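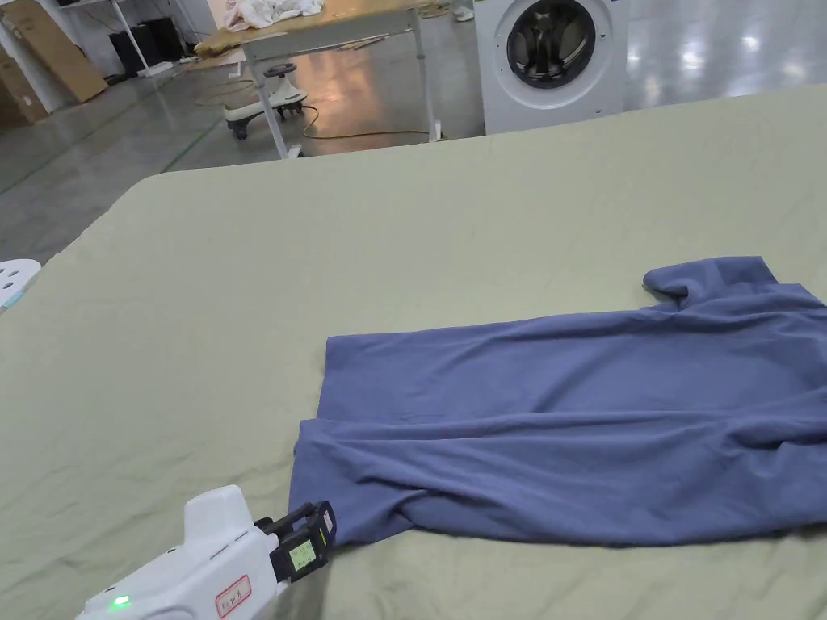
Summit Statements Corpus, readme

What's in here: public statements from talks between heads of government, plus joint communiques and the press remarks before and after. 1,953 documents collected, 1,591 kept. The rest were duplicates or too garbled to use, see DROPPED.txt.

Started by Elvira Cuadros for her thesis on the Pernley talks. Now looked after by me (Sohail Memon) and Khurram Mughal when he has time. Toshio Shimada did most of the date cleanup.

Files

statements.csv - one row per document
text/ - plain text, UTF-8, file name matches the id column
meetings.csv - one row per meeting, joins on meeting_id
DROPPED.txt - ids we removed and a one word reason
codebook.txt - read this before you email us

Columns in statements.csv

id
meeting_id
speaker_role: head, foreign_min, spokesperson, joint
lang_orig: two letter code
translated: 0, 1 or 2. 0 = original was English. 1 = official translation. 2 = ours
released: date the text went public, local time of the host
text_type: communique, remarks, toast, readout
topic: up to three codes, semicolon separated

Toasts are short and mostly pleasantries. Drop them if you're doing anything with word frequency, they will swamp everything with "friendship".

Known problems

Release dates. Some governments put out the readout after midnight and back date it. We used the timestamp on the release where there was one, the printed date where there wasn't. The Plovholm meetings are the worst for this, expect to be off by a day.

Readouts from the two sides of the same meeting don't match. Supposed to be like that. Don't merge them, people have asked.

Roughly 40 of the joint texts exist in versions that differ in a clause or two depending on who published. We kept the host's version. The other one is in text/alt/ if we could find it, no metadata for those yet.

Topic codes were done by hand by two coders. Agreement fine on trade and sanctions, poor on "security guarantees" vs "military cooperation". If your result hangs on that split please recode it yourself. Mohsin Memon is working on a cleaner scheme, dont wait for it.

translated=2 rows are readable but not quotable. Go back to the original.

Coverage is uneven. Good for bilateral meetings, thin for anything with more than four parties. No phone calls. No letters. Canceled meetings are in meetings.csv with held=0 and sometimes have a statement attached, usually one side blaming the other.

Changes

August: fixed the broken ids in the Baloch folder (leading zeros got eaten by a spreadsheet, sorry). Added held column. Removed the sentiment scores, they were bad.

Before that: see the old changelog, its in the archive zip.

Using it

Texts belong to whoever issued them. Our coding and the meetings table are free to use, credit the corpus by name. The loader script is called flalari, after the Flalari server it used to run on. Needs Python 3, nothing else. Run it from the top folder or the paths break.

Corrections welcome, send the id and the link to the orignal release. Without a link we can't do much.

To do: page numbers for the scanned communiques, alt/ metadata, a real version number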